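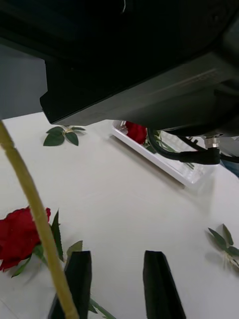 Photo: Dikero

The man who answers the door at the old brush works in Skovov has been asked to sell the idea of four-day weeks, and he would like it known that he doesn't entirely buy it himself. He runs the office side of Somska, a mail-order firm that sends out seeds, bulbs and garden twine. In December the company finished a year of closing on the fifth day. He agreed to talk on the condition that I leave out his name and that I don't call him a pioneer.

"I've read the articles," he says. "Everybody is rested, everybody is happy, sales go up. I kept waiting for the paragraph where somebody's mad about the phones."

I had come with my own doubts. Most of what gets written about shorter weeks comes from companies that already like them, and the happy numbers tend to be gathered by asking people whether they enjoy having an extra day off. I would say yes to that too. So I asked him what Somska had measured.

"Orders out the door, returns, complaints, sick days," he says. "And then we did a survey, because the consultant wanted a survey."

He doesn't think much of the survey. It asked staff to rate their energy, and their energy was wonderful. The orders are more interesting to him. In the slow months nothing changed at all, which he takes as a sign that people had been stretching four days of work across five for years. In the spring rush it went the other way. At one point there were 1,357 orders waiting, and the packing crew came in on their day off for three weeks running.

"So was that a four-day week?" I ask.

"On paper. They got the hours back in summer. Some of them liked that, and some of them would have rather had the money."

The packers are the part of the story he thinks gets skipped. Office staff can squeeze a day by dropping meetings and answering fewer emails. A person putting bulbs into paper bags can only go so fast. Somska ended up giving the packing crew longer shifts on the four days, and by the end of a long shift, he says, the mistakes went up. Wrong bulbs, mostly. A customer who ordered white tulips doesn't learn about it until April.

"That's the thing with our complaints," he says. "They show up half a year late. The consultant had gone home by then. His report says complaints were flat."

I asked to see the report. It is a glossy thing with a sunrise on the front, put together under a program called Simon, and it calls the year "a clear success." The complaint figures stop in the fall. The man turned the pages for me without saying anything, then put it back in the drawer.

He is not against the whole business. He has two kids and spends the free day driving one of them to swim practice and fixing the gutters, and he would be sorry to lose it. Sick days dropped, he says, and he believes that number because payroll keeps it and payroll has no feelings on the subject. Two people who had planned to quit have stayed. When I ask how he knows the shorter week was the reason, he shrugs.

"I don't. They told me so. But people tell the boss all kinds of things."

The building itself went up in 1914, and the brush workers who first filled it put in six days. He brings this up because, he says, someone always does. People who favor the change like to point out that the fifth day was once as normal as the sixth, and that the sky stayed up when the sixth one went away. He thinks it's a fair point and also a lazy one.

"It took a long time and a lot of fights to get there," he says. "We did ours over lunch, with a slide show."

I asked what he would tell another small company. He took a while over that.

"Don't start in the slow season. You'll fool yourself. And write down what you'd count as a failure before you begin, because afterward you won't want to." Somska never did. When the year was up, the meeting to decide whether to go on lasted less than an hour, and he says that the answer was plain from the way people were sitting.

The firm has roughly 200 regular customers who still order by phone. They were sent a card explaining the new hours, and plenty of them call on the closed day anyway. The messages pile up — he played me one, a long and polite one about onion sets — and somebody has to work through them the next time the doors open. For most of last year that somebody was him, starting at seven in the morning.

The arrangement has been extended for another year, with one change. The packers can now choose five shorter days if they want them. When I asked how many had picked that, he said the forms were still coming in, and that he'd rather not guess.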